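Oluwatosin Tijani wrote the handling rules at Guvesine, and she would like them to be shorter. "The first draft had 80," she says. "People read 2."

Her favourite survivor covers cloth: spread the sheet, put the garment on it, and don't tidy between attempts. "Everyone wants to smooth it out. It's a sort of manners."
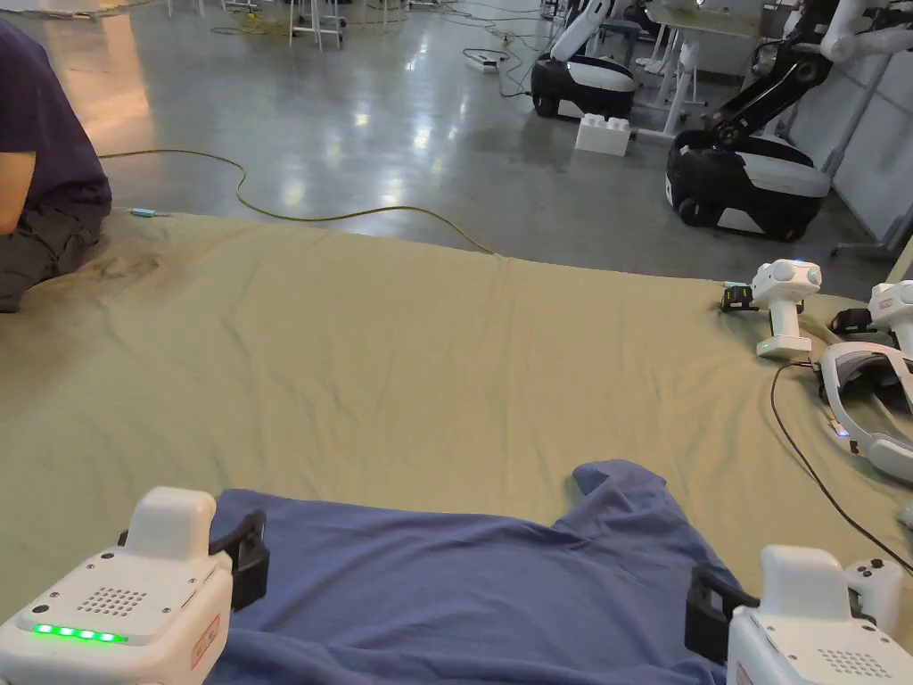
Cables get a rule to themselves, widely admired and seldom obeyed. Drosarton, she has heard, runs to nearly 100 pages on the subject. "I asked for a copy - they couldn't find it."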